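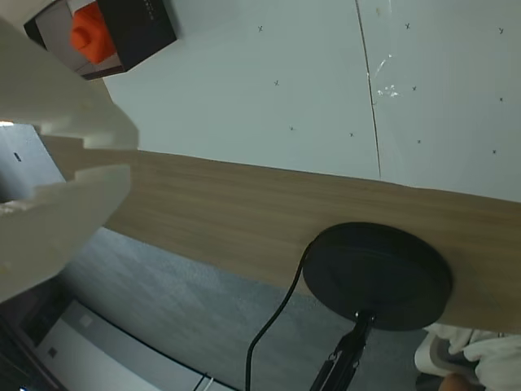
Two Grippers, One Desk Arm: Gallery
Posted 1 May 2025

I have read a lot of claims about cheap grippers this winter, and most of them came with a video of one good pick. One good pick is easy. You can get one good pick out of kitchen tongs if you choose the object and stop filming at the right time. So when Kamol Saithong offered to lend me a set of the Dusik fingers, I said fine, but I would run them next to the Jirkent fingers I already use, on the same arm, with the same cube, and write down the bad ones too.

The arm is a small 3D-printed one clamped to a table. The job is as dull as I could make it: pick up a little cube, carry it to an open black box, let go, back off. White paper goes down on the tabletop so that the camera has a plain background to work with. I kept the lamp out of the settings entirely and left the room light as I found it, sun on the carpet and all. Anybody who says their setup handles changing light should have to show it with the blinds up.

I don't sell any of this stuff. Kamol didn't ask to see the page first, though he has since sent me a long message about it, and I have fixed the two things he was right about.

What was compared

Jirkent fingers: stiff, blocky, cheap to print, no pads.
Dusik fingers: thinner at the tip, a bit of give, more expensive to print well.
Nivov controller board, used with both.
Raju wrist camera, used with both, plus a second camera looking across the table for the second half of the runs.

The Dusik sheet says the soft tip "forgives" being off center. It doesn't say by how much, which made me suspicious right away. I shifted the cube 12 mm to one side of where the arm expected it and ran both sets. The Jirkent fingers clipped the corner and shoved the cube along the paper. The Dusik fingers got hold of it more often, but the cube sat crooked in the grip, and a crooked cube bangs into the rim of the box on the way in. I scored that as a miss. Kamol scores it as a pick. We are not going to agree on that one.

Over the table, with the orange cube on the paper and the gripper directly above it. Watch this part of the move on any arm you are thinking of buying. The joints carry the whole reach here, and any slop in the shoulder shows up at the fingertips.

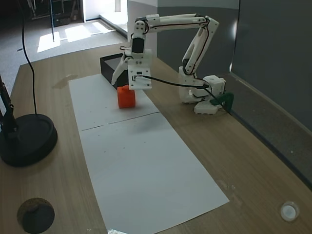
Do softer fingertips make up for a cheap arm?

Only a little, and only when the arm misses by a small amount in the direction the fingers close. If it comes in too low or rotated, soft tips just fail more quietly. Fix the zero position of every joint first, then think about tips.

I had that backwards myself in February. I spent most of a week swapping pads and blaming the fingers, and the wrist servo was off by one spline the whole time. Once it was seated properly, the stiff fingers went from embarrassing to okay. So please be careful with any before-and-after test, mine included, where the person took the hand apart in the middle. Putting it back together may have done more than the new part did.

The numbers, such as they are

I did 49 picks with each set of fingers, cube centered, before moving on to the off-center tests. The plan was more. A servo in the gripper started to feel rough and I didn't want to compare a fresh servo with a tired one. That makes it a small sample, and I wouldn't hang a purchase on it. With the cube centered I couldn't tell the two sets apart. Both dropped a few. If I gave you a percentage, you would repeat it somewhere without the sample size, so I won't.

The number that gets passed around for these fingers is 1,000 cycles without a change in grip. I have no idea where it comes from. Pravesh Shabalala has run the same Dusik print longer than anyone I know, on a heavier arm than mine, and his cracked at the screw hole on cycle 467. He thinks it was a bad layer. Could be. It could also be that a screw hole that close to the edge of a printed part is a poor idea, and I would like to see a second one fail before blaming the printer.

The controller

I expected the Nivov board to be the weak point and it mostly wasn't. It does have one habit I dislike. When the gripper stalls against something, the board reports the target position for a moment before it reports the real one. If your code reads the position right after the close command, it will believe it has closed on air, or on nothing, depending on how you wrote the check. I added a short wait and the false drops went away. The manual calls the reading "live." I would call it hopeful.

Cameras

Everyone told me to put the camera on the wrist and stop worrying. The wrist view is good for the last bit of the approach – you get the fingers and the target close together, and you can tell if you are about to hit a corner. It is much less use for judging how far down you are. It also looks at the wall and the floor a good deal when the arm is up, and I found the tracking picking up on things over there that had no business being picked. A fixed camera across the table solved most of that and brought its own trouble, because the gripper gets in front of the box just when you want to see inside it.

At the box, with the hand angled down into it and something red inside. The drop is where I trust the single-pick videos least, and most of them cut away before it.
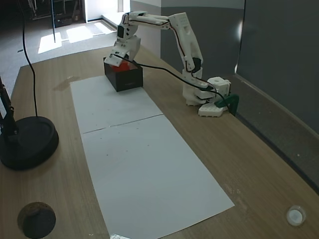 They cut away because letting go is untidy. Stiff fingers open and the cube falls straight. The softer ones tend to hang on to it on one side for a moment, and it rolls off the tip when it comes free. In a deep box that hardly matters. On a shallow tray it would, and if your work is placing things down neatly, I would think twice about the Dusik set however nice the picks look.

Where I've ended up for now: the Jirkent fingers are back on the arm. They are ugly and they cost me almost nothing to replace. Kamol gets his set back with the crooked-grip photos and my notes, and he has promised to run the off-center test at his end with his own scoring and mine side by side. Pravesh is printing a version with the screw hole moved inward. If it lasts longer than the first one, I'll add it to this page, along with the cycle it broke on.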